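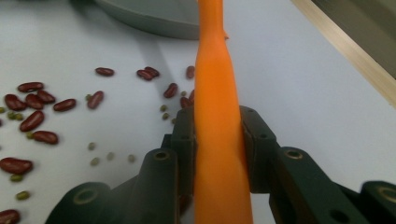

Hi, and welcome to the gripper gallery! I've spent most of November on the software side of Limutico, our little manipulation stack, and people keep asking what I do all day, so I put this page together (Maeve Mac Suibhne nagged me, thank you Maeve).

Quick background for anyone new. We record demonstrations with a hand-held gripper, line up the camera frames with the finger width, and train a policy that guesses the next few moves. My part is mostly the dull bits in the middle: timestamps, filtering, and a replay tool called Rurkia that I'm way too fond of.

The set so far holds 821 demonstrations. I threw out 34 for bad sync, and Darragh Lynch still thinks I was too soft on the rest!

Small stuff on the table is what keeps me busy lately. Kidney beans and mung beans are very different sizes, and my old segmentation settings loved to drop the mung beans as noise. I lowered the minimum blob area to 35 pixels and things got a lot calmer.

Long smooth shapes held upright between the fingers are my other headache. They cover a big strip of the view, so the tracker now keeps a lost bean in memory for 300 milliseconds before giving up on it. Darragh wants longer. We're still arguing.

Next up is the planner, which needs a proper config file and a lot less of my copy and paste. If you try Rurkia and it crashes on load, send me the log!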